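Notebook, gripper tool / Druvia cell
Friday, entry opened 9:40

Carried over from yesterday: the Druvia logger dropped the finger width signal in two sessions. Both times the width read normally, then froze at its last value while the fingers kept moving. No error flag. The recorder wrote the frozen value to disk as good data, and I count this as the more serious of the two problems. A dead channel gets noticed. A frozen one goes into the training set.

Status before touching anything: firmware unchanged since July, pads original, encoder cable is the Quezada one with the molded strain relief. Handle trigger feels normal. Full open to full closed by hand, no grinding, no hard spot.

First job was to rule out the scene. Sandoval's theory is that the width estimate gets confused by the mesh cage, since the backup estimate comes from the wrist view and fine mesh is a known bad case for the edge finder. Ran the approach to the cage with the fingers spread, slow, stopping short of it.

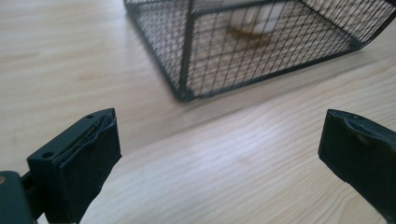 Approach to mesh cage, fingers wide. Cage test, bench top.

Result: width tracked through the whole approach and on closing. Repeated with a faster approach, same. The edge finder did report low confidence near the mesh, as expected, but the main channel comes from the encoder and did not care. The cage is not the cause. Leave the low confidence warning as it is.

Noted while at it: the right pad has a scuffed spot. Does not bear on the dropout. Pad wear would show as an offset at full close, and the closed reading is inside tolerance. Sida has spare pads in the second drawer if somebody wants to change them. Re-zero after.

Next, repeat with nothing in front of the fingers. Tool over plain tabletop, fingers open, then flex the cable by hand at three points: connector, mid-run, entry to the body.
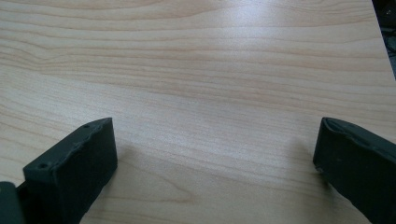

Open position, bare table between the fingers. Start pose for cable flex test.

Connector: no effect. Mid-run: no effect. Entry to the body: froze on the first bend toward the handle, and recovered when the cable was straightened. Repeatable. Last good sample was 1736 and the register held that number while I cycled the trigger. So the encoder stops talking, the driver sees no new packet, and the recorder reuses the old one.

Two faults, then.

1. Intermittent conductor at the body entry. Opened the cover. The cable makes a tight turn right behind the clamp, and the jacket is flattened there. Clamp was overtightened, probably at the last pad change. I did that pad change on the older tool, not this one, but the torque note in the binder gives no value for the clamp screws, so it could have been any of us.

2. Recorder has no stale data check. It holds the last value with no age limit. The Bollisari driver does supply a packet counter. We never read it.

Done so far:
Cable replaced with the spare, routed with a wider bend, clamp snugged by hand only. Flexed at the same three points, no freeze.
Recorder patched to compare the counter and stop the take after 31 missed packets. Tested by pulling the connector mid-take. It stopped and wrote a fault line to the log.

Not done:
Old takes. Anything with a width that stays exactly constant while the view shows the fingers moving has to come out. Hermenegildo Sandoval is writing the filter. Until it has run, do not export from the Druvia folder.
Torque value for the clamp screws. Ask Quezada for the cable's minimum bend radius at the same time.
The other tool has the same clamp. Has not been opened yet. Tagged out, leave the tag on.

Old cable is in the bag marked BAD, body end cut off so it does not find its way back into the drawer.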